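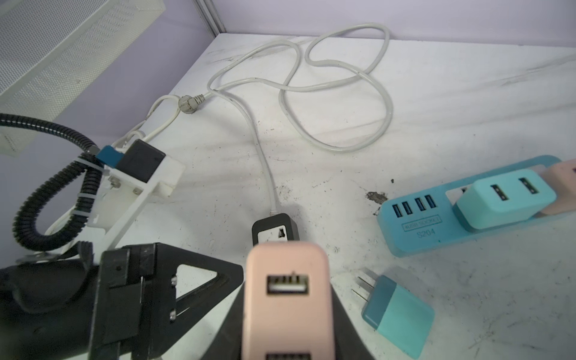 Teleoperation is slow going and I've stopped expecting otherwise. We're collecting demonstrations for the charger task at Brilton this month, which means I sit with the leader arm and the follower copies me. Picking up is easy enough. The trouble comes with turning the wrist so the prongs line up, and with the pink charger between the fingers there isn't much of the socket left for the wrist view to show. I've learned to line up early and then come in slowly.

Jagadeesh Gowda did the first 50 episodes and his are smoother than mine. He keeps his elbow on the table. I tried it on Saturday and my bad takes dropped to 13, so I'll carry on with that.

Other notes:

- Leave the white cord in a different loop each time. The first policy fell over when the cord moved.
- Don't pause mid-air to think. The policy learns the pause – ours hovered for ages.
- Throw away any take where you bump the power strip.

We're at 484 good episodes. I'll train again once the mint charger has had its share.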